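# What our second gripper arm will cost us, before it exists

In August I promised to write down how we plan the money for the new arm, because two people asked me by mail and I gave both of them a bad answer. So this is the longer one. I am not an accountant. I run a small workshop with Lilla Hajdu, we do sorting and packing trials for other firms, and we own one arm with one two-finger gripper. We want to own one more.

The first thing I did wrong last year was to make a list with only the big things on it. Arm, gripper, controller, stand. I was proud of this list. It fit on half a page and I showed it to Damian Bednarek, who had bought three arms for his former company, and he read it and asked where were the cables. I had no cables. I had also no shipping, no spare finger parts, no adapter plate between wrist and gripper, and no time for the electrician.

So now my sheet has 19 lines. I will not copy all of them here, but I want to explain the ones where I changed my mind.

## The arm itself

We asked for offers from Niritz and from Peseck. Both are small resellers and both answered within the week. The Niritz offer was lower on the arm and higher on everything after it: the extra training day, the longer warranty, the software seat for a second computer. Peseck puts most of this in one price. Lilla prefers one price. I prefer to see the parts, but I admit that when I added the Niritz parts together the distance between the two offers became very small.

What decided it was the delivery. Peseck could say when. Niritz said "in the normal time", and when I asked what is the normal time I received the same sentence again.

## The gripper

Here I was tempted by a cheaper one. Hina Bugti, who programs our trials, was against it from the first day, and she had a good argument. If both arms carry the same gripper, she can move a program from one to the other and change almost nothing. If they are different, she must keep two sets of everything, and her hours are also a line in the sheet, even if I like to forget it.

The same model again, with the mounting kit, is 2,102 euros. I looked at this number for a long time. Then I calculated what Hina costs for two weeks of rewriting and I stopped looking.

## Wear parts and the small things

This section was the most difficult because no seller helps you with it. They tell you that the fingers last long, and maybe they do, in a clean room with soft parts. Our trials are with whatever the customer brings. Tuulikki Niskanen came with boxes of metal brackets in spring, and after her project I ordered new finger pads and was surprised by the price of the delivery, which was more than the pads.

Now I have a line of 300 euros for wear parts in the first year. Lilla says it is too little. I say that it is 300 more than the last time.

I also made a line for cable guides and clips. It sounds like nothing. But we lost a whole afternoon with our first arm when a cable caught behind the wrist on a wide turn, and an afternoon with a customer in the room is not cheap – I would have paid for a full box of clips on that day.

## Planning for the space near the hand

Reach is what everybody compares in the data sheets, and I did it also, with two columns and colors. What I did not compare was how much room the wrist needs when the arm goes close to a wall or into a corner. On the sheet the gripper looks slim, and the drawing always shows it from its best side. Seen from up close at the wrist, the proportions are different: the dark housing is far wider than the long finger under it, and four short black pieces stick out in a row below its patterned underside. When I plan a shelf or a bin now, I take the width of the housing as my measure and leave the finger out of it, and I add some space for whatever stands out underneath.

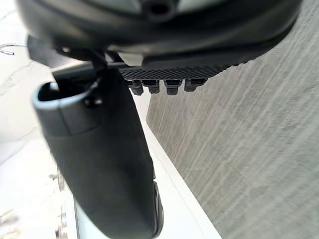

Because of this, the second cell will get a deeper table than the first. The table comes from Lau, who made our first one, and the extra depth is a small cost compared with moving everything later. I know this because we did move everything later. The holes from the old position are still in the floor.

## What is still open

The electrician from Prudlow has not sent his offer yet, so one line is still a guess. I wrote the guess in red. The insurance wants a risk assessment for both cells together, and I do not know if we can reuse the old one or if we pay for a new one from zero.

We also did not decide about the stand. Damian offered us a used one, steel, very heavy, for the price of picking it up. Lilla has already measured our van, and I have asked him for the bolt pattern, so that I can check it against the Peseck drawing tonight.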